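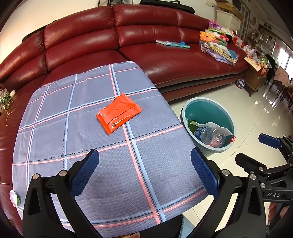
Kostell Patient Transport Fund
Minutes of the Trustees' Meeting

Date: 03/01/2025
Place: Meeting room, Buthelezi House
Present: Pieter Gumede (Chair), Ching-wen Yu (Secretary), and the trustees for the north and south districts
Apologies: The trustee for outreach

1. Opening and apologies

The Chair opened the meeting and welcomed those present. Apologies were received and accepted. The Secretary confirmed that a quorum was in attendance.

2. Minutes of the previous meeting

The minutes of the January meeting were taken as read. One correction was requested under item 6, where "overnight lodging" should read "overnight lodging and meals." With that change the minutes were approved and signed by the Chair.

3. Matters arising

3.1 Parking at the Ulton clinic. The Secretary reported that the clinic has agreed to let our drivers wait in the short-stay bays by the east entrance while patients are being collected. Drivers must display the Fund's card on the dashboard. Cards have been printed and will be handed out with the next set of route sheets.

3.2 Lodging grants. The revised wording of the application form was circulated before the meeting. The south district trustee asked that the question on household income be moved to the second page, after the section on travel needs. Agreed.

4. Charity of the year partnership with Ilteva

The Chair reported on his meeting with Ilteva, whose staff have chosen the Fund as one of the causes they will support this year. Their main event will be a relay walk between Kostell and Ulton, with teams of employees covering the route in stages. Ilteva will meet the cost of its own insurance and refreshments, and all sponsorship money will pass to the Fund.

Ilteva has asked whether the Fund can supply 100 collection envelopes and a short text for its staff newsletter. The Secretary has a draft of the text and will send it to trustees for comment. It was noted that the Fund's name must appear in full on all printed matter – the short form used on last year's posters caused some confusion with the town's swimming club.

Resolved: That the partnership be accepted on the terms set out in Ilteva's letter, and that the Chair sign the agreement on behalf of the trustees.

5. Financial report

The Secretary presented the report. A gift of $3000 has been received from the estate of a former patient, with the request that it be spent on transport for people living outside the town. Trustees recorded their thanks and asked that a letter be sent to the family.

Fuel claims were higher than expected over the winter. The Chair observed that several long trips had been made with a single passenger, and asked whether appointments could be grouped where the clinic is willing. The Secretary will raise this with the scheduling desk at Ulton, with the understanding that no patient should be left waiting an unreasonable time after treatment.

Resolved: That the gift be held in the restricted account and drawn upon for rural trips only.

6. Drivers and vehicles

Two new drivers have completed their background checks and will begin on the Ulton route. Four applications remain open pending references. The older of the vans requires new rear tires and a repair to the wheelchair ramp. A written quotation was tabled and approved.

The north district trustee asked that the guidance on infection control be reissued to every driver, including those who only cover occasional shifts. Agreed.

7. Fall appeal

A short discussion was held on the theme for the fall appeal. Trustees were in favor of using patients' own words, provided that written consent is obtained and names are changed where requested. Further discussion was deferred until the outreach trustee is present.

8. Any other business

The Secretary reminded trustees that declarations of interest are due for renewal. Forms may be returned by mail or left at the front desk of Buthelezi House.

9. Actions

Chair: sign and return the Ilteva agreement
Secretary: circulate newsletter text; order envelopes; write to the donor's family; contact the scheduling desk
North district trustee: reissue infection control guidance
South district trustee: arrange the van repairs

There being no further business, the Chair closed the meeting. The date of the next meeting will be sent out by the Secretary.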